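オカンポ住宅管理組合 六月定例会 議事録

場所 オカンポ集会室
開会 土曜日 午後2時
出席 14名
議長 セレン・ギティンズ
書記 キャディ・マドックス

一 前回議事録の確認
前回の議事録について、駐輪場の項にあった区画番号の誤記を訂正した。訂正後の議事録を全員一致で承認した。

二 共用倉庫の利用規則
議長より、改定案の説明があった。現行の規則では、住戸ごとの保管場所は決まっているが、保管期限の定めがない。改定案では期限を一年とし、更新を希望する住戸は届出書を出す。届出書は掲示板横の箱に用意する。タイヤと灯油の持ち込みは従来どおり禁止とする。通路に物を置いた場合は、一週間の掲示ののち管理組合で移動できるものとする。

ギティンズ議長から、倉庫の鍵は当面二本のままとし、貸出簿に返却時刻の欄を加えるとの補足があった。鍵の複製は認めない。
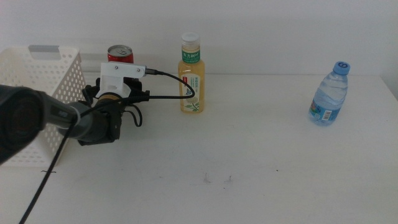
質問 一年の期限はいつから数えるのか。
回答 規則の施行日から数える。すでに荷物を置いている住戸も同じ扱いとし、施行日は改定の議決後に掲示する。

グレルタステッド棟から、自転車の部品を灯油と同じ扱いにするのかとの確認があり、油の付いたものは袋に入れれば保管できると整理した。改定案は賛成12、保留2で可決した。

三 給水ポンプの点検
ドランドヴィル棟の給水ポンプについて、書記が点検業者ハーケオの報告書を読み上げた。二号機の軸受に摩耗があり、次回点検までに交換することが望ましいとの内容である。一号機に指摘はない。

交換作業の間、ドランドヴィル棟は午前9時から正午まで断水となる。影響を受けるのは101号室から121号室までの各戸で、グレルタステッド棟は通常どおり使用できる。断水の日程はハーケオと調整のうえ、二週間前までに各戸へ書面で知らせる。

見積りは二通り提出されている。軸受のみの交換と、ポンプ一式の更新である。ポンプの設置時期を記した書類が見当たらないため、一式の更新については次回に持ち越した。軸受の交換は修繕費から支出することとし、全員一致で承認した。

受水槽の清掃を同じ日に行えないかとの提案があった。書記がハーケオに問い合わせる。

四 備品と消耗品
集会室の備品台帳を更新する。折り畳み椅子の座面が破れたものは処分し、補充は秋の予算で検討する。延長コードは使用後に元の棚へ戻すこと。台帳の様式は現在のものを続けて使う。

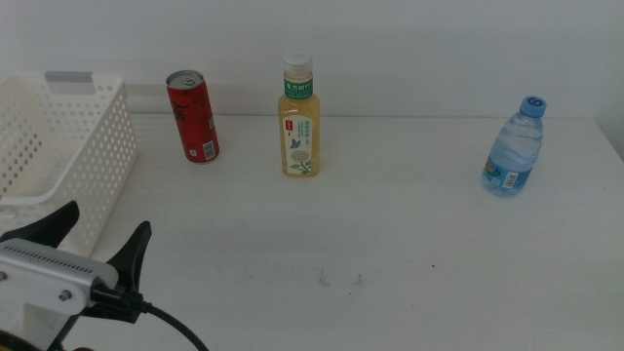
白いかご。側面に格子状の穴がある。

文具の購入は書記がまとめて行う。個人で立て替えた場合は、領収書を月末までに提出する。宛名のない領収書は受け付けない。

五 騒音に関する申し出
412号室から、早朝の掃除機の音について書面で申し出があった。階数を特定せず、全戸に向けた掲示を出すこととした。掲示文には、掃除機と洗濯機の使用は午前7時から午後9時までとする現行の細則をそのまま引用する。

個別の訪問を求める意見も出たが、まず掲示の後の様子を見ることで合意した。改めて申し出があった場合は、議長が双方から話を聞く。

六 植栽の手入れ
北側の生垣が歩道にはみ出している。通行に支障が出る前に刈り込む。電動の刈込機は管理組合のものを使い、作業時間は約二時間を見込む。参加者は掲示板の用紙に記名する。雨天の場合は翌週に延期し、改めての連絡は行わない。

東側花壇の散水栓に緩みがあるため、修理が済むまで使用を控える。水やりには一階の水栓を使い、ホースは使用後に巻いて壁の金具に掛ける。来客用駐車場の脇に植えた低木のうち、枯れたものは刈り込みと同じ日に抜き取る。
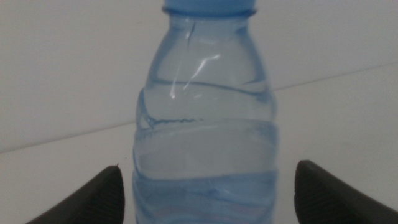 七 次回の予定
次回は七月の土曜日、同じ時刻に開く。議題は次のとおり。
給水ポンプ一式の更新
受水槽清掃の日程
駐輪場の区画線の引き直し
集会室の利用申込の方法

議題の追加を希望する場合は、開催の一週間前までに書記へ書面で提出する。欠席する場合の委任状も同じ期日までとする。

午後3時40分、閉会。

議事録作成 キャディ・マドックス
確認 セレン・ギティンズ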